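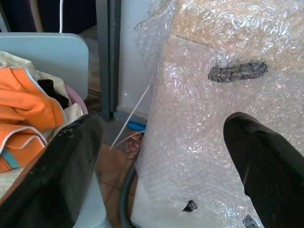

Skedadis: point-by-point tennis scores from team ties

What is this?

Skedadis is a set of point-by-point records from amateur team tennis, and I've been putting it together in my spare time for longer than I planned to. If you've ever gone looking for tennis data you'll know there's plenty for the pro tour and almost none for the kind of tennis most people play, which is club teams driving an hour to another town to play two singles and a doubles before the courts close. I play that kind of tennis (badly, third singles at best) and I wanted numbers on it.

The ties all come from the Wirnen league, a small inter-club competition with teams from Wirnen, Dumlao and Aramine plus whoever else signs up that season. There are 700 matches in here at the moment. A match is one singles or one doubles, and a tie is the whole team meeting, so please don't mix those up when you count things! I did, in the first release, and the home-advantage table was garbage until somebody wrote in.

What's in the folder

matches.csv has one row per match: season, round, home team, away team, position in the lineup, surface, indoor or outdoor, final score, and who won.

points.csv has one row per point. This is the big one. Columns are match id, set, game, point number, server, winner of the point, first serve in or not, and how the point ended.

ties.csv has one row per tie, with the overall result and the order the matches were played in. Order matters more than I expected, because a doubles played when the tie is already decided looks nothing like one played at one match all.

notes.txt is free text, mostly me grumbling about handwriting, but read it before you trust anything from the early seasons.

Everything is UTF-8 with commas, and empty means unknown. I don't use zeros or dashes for missing values anywhere (if you find one, it's a mistake, tell me).

How the scores were collected

Most of it was done on paper. Each team brings a scorer, usually a player who isn't on court yet, and they fill in a sheet with one box per point. I type the sheets up in the evenings with a little script that shouts at me when a game ends on an impossible score. It catches a lot. It does not catch two points swapped inside a game, and I'd bet there are some of those.

I also re-typed 30 matches from scratch a few months after the first pass, without looking at my old version, to see how consistent I am. Server and point winner came out very close. How the point ended did not. Whether a ball was a forced error or an unforced error seems to depend on my mood, so treat that column as a rough guide and no more.

The four codes for how a point ended

A is an ace. D is a double fault. W is a winner, including a serve the returner touched but couldn't get back in play. E is any other error, and there's an extra column called forced, yes or no, which is the one I just warned you about.

Lets aren't recorded. Code violations aren't either, and in this league they'd mostly be for racket throwing and for one very long argument over a ball mark.

Things that will trip you up

Deciding sets are a mess. Some seasons played a full third set, some played a match tiebreak to ten, and one season left it to the two captains on the day. The column decider tells you which it was. If you fit a model on set scores without looking at it you'll end up with some very strange third sets.

Doubles used no-ad scoring from the second season on. Singles never did. So a doubles game can end at 40-all plus one point, and that's correct.

In doubles the server column gives the team and the position (H1, H2, V1, V2), with H for home and V for visitors. Position is just the order in which that pair served in the first set. It doesn't say who played the deuce side.

Surface is hard or clay. Indoor matches at Aramine are on carpet, which I coded as hard in the first release and as carpet now. If your old results moved a bit, that's probably why.

Rain. Matches that stopped and were finished another day are flagged as resumed. Ones that were never finished are in there too, with the winner left empty, and I'd filter them out unless you specifically want them.

Privacy

No player names, no ages, no club membership numbers. Each player has an id that stays the same inside a season and gets reshuffled between seasons, so you can't follow anyone's career. Some people have asked me for linked ids and the answer is still no, sorry. It's a tiny league and you could work out who was who over a coffee.

What I'd use it for (and what I wouldn't)

It's good for serve-hold rates at club level, for home advantage, and for how much the order of matches in a tie matters. It's also great for teaching, with enough mess to be interesting and few enough columns that students don't panic. I wouldn't use it to say anything about the pro game, and please don't build a betting model on it. The prize is a tray of pastries.

Version notes

Version 5 is the current one. It adds the ties.csv file, fixes the carpet coding and removes a handful of duplicates from Dumlao, where both scorers had sent in a sheet for the same match. Version 4 is still up for anyone who needs to reproduce older numbers, but I'm not fixing bugs in it.

License and credit

Free to use for anything noncommercial. If you publish something, just call it the Skedadis tennis data and give the version number. And do send me a link, I love seeing what people make with it!

Found an error? Open an issue with the match id and the point number. I go through them in batches, usually in January when the courts are frozen and I've got no excuse.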